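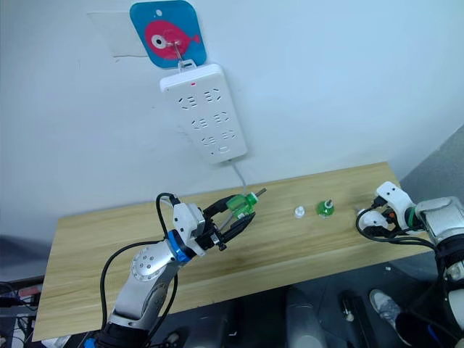 Laurențiu Rusu wrote to us that he had followed the previous edition of this section to the letter, standing up, with the table top still on the floor, and could we please say first that the table comes first. So: the table comes first. The small parts can stay in their bag until step 9.

SECTION 4. SETTING UP THE ZAVORA TABLE AND LAYING OUT SMALL PARTS

This section covers the Zavora table in light wood and the first layout of the Lodo small-parts kit. If you have the Roman table, you are in the wrong section, and your screws are longer. See Section 5.

4.1 Before you start

Top: 1095 mm wide, 535 mm deep. Height with feet fully screwed in: 813 mm. Measure the spot where the table is going, then measure it again with the baseboard included. The baseboard is the piece of the room most often left out of the sum.

You will need a Phillips screwdriver, the hex key from the bag marked B, a soft blanket and a cloth. A second person is useful for turning the table over. Allow 17 minutes for the frame, longer if you read the instructions afterward.

Caution: Do not use a power driver on the leg bolts. The inserts will strip, and the warranty will not find this as surprising as you do.

4.2 Putting up the table

1. Spread the blanket and lay the top on it, good side down. The good side is the one without holes.

2. Fit the legs finger-tight, all of them, before you reach for the hex key. A leg tightened on its own will stay exactly where it is, a little crooked.

3. Tighten the bolts in turn, half a turn at a time.

4. Lift the table onto its feet. Don't roll it over on two legs, however well it went last time.

5. Move it to its place and adjust the feet until it stops rocking. On carpet, wait a day and do this again.

4.3 Choosing the wall

A plain, pale wall makes the best background for small work. Patterned wallpaper will hide a grey post or a thin metal rod very nicely.

6. Set the long back edge toward the wall. A gap between the two is acceptable if a cable has to pass down behind, but parts will find it. If you keep a gap, fit the rear strip from bag C.

7. Keep at least one corner of the table clear of the wall so that you can reach in from the side.

8. Run any cable where your sleeve won't meet it. Secure it at the back edge or bring it straight down from above – a cable lying across the middle of the top will sooner or later carry something off with it.
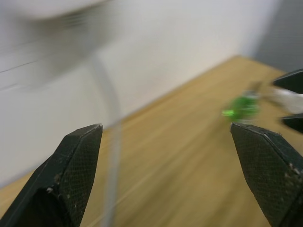
Fig. 4-2. Table top, back edge and wall.

Note: The grain is faint and the finish is pale, by design. Wipe with a damp cloth along the grain. Teodor Ziółkowski of the Stavport service desk asks that you stop writing to him about "lines in the wood." They are the wood.

4.4 Laying out the Lodo parts

9. Open the kit over the middle of the table, never over the front edge. Shake the bag. Shake it once more after you're sure it's empty.

10. Stand the white cap on the table, ridged top up. Left on its side it will roll, and it has a strong preference for the floor.

11. Put the green piece with the short grey post beside it, post upward, and leave a hand's width of bare wood on either side. The temptation is to group everything tightly. It looks organized until you try to pick one thing up.

12. Take the translucent green piece with the thin metal rod last. Hold it by the plastic, keeping the rod pointed away from you and from whatever is already standing.

Caution: Do not pull on the rod to see whether it comes out. It may, and then it is a spare part (order no. L-535).

Caution: Keep the kit away from small children and from cats with a long reach.

4.5 If something isn't right

Table rocks: go back to step 5. If it still rocks, try a different bit of floor before blaming the legs.

Cap missing: check the rear gap, then the cuffs of your trousers. Replacements are sold singly, at a price that encourages you to check again.

Green pieces mixed up: the post is short and grey, the rod is thin and metal. If your piece has neither, contact the service desk and include a photo.

One bolt left over: bag B contains a spare. Two bolts left over: it does not contain two.

Continue with Section 6, Fitting the Lamp Arm. Text revised November 2018.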